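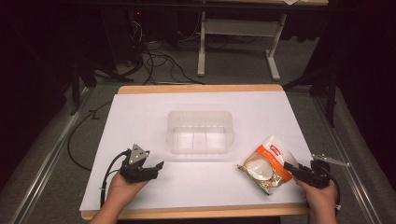 4. Running the Visitor Demonstration

This section applies to open days and scheduled visits at the Amthorpe site. It assumes that the Stiltar grippers have been set up and checked as described in Section 3.

4.1 Before visitors arrive

1. Place the white board on the table and set the open plastic container near its center.
2. Put one food package on the board, within easy reach of the right-hand gripper.
3. Connect both gripper cables and confirm that the jaws open and close fully.
4. Lead the cables away from the board. They must not cross the space between the package and the container.

Note: Keep at least five spare packages in the storage cabinet. Replace any package that has split.

4.2 During the demonstration

5. Admit no more than 36 visitors at one time.
6. Hold one gripper in each hand, with the jaws pointing toward the work area.
7. Close the right-hand gripper on the package, lift it, and lower it into the container. Steady the container with the left-hand gripper if needed.
8. Return the package to the board and repeat at a slower pace while the presenter explains each movement.

CAUTION: Keep fingers clear of the jaws at all times. Visitors may handle a gripper only when a trained operator is beside them.

CAUTION: Cables on the floor are a trip hazard. Visitors must remain outside the metal rails.

4.3 Closing the session

9. Release both grippers before disconnecting them - never pull on a cable to free a gripper.
10. Record the session in the visit log. Questions about bookings go to Solange Texier; equipment faults are reported to Gyu-bin Shin.

Section last revised October 24, 2025.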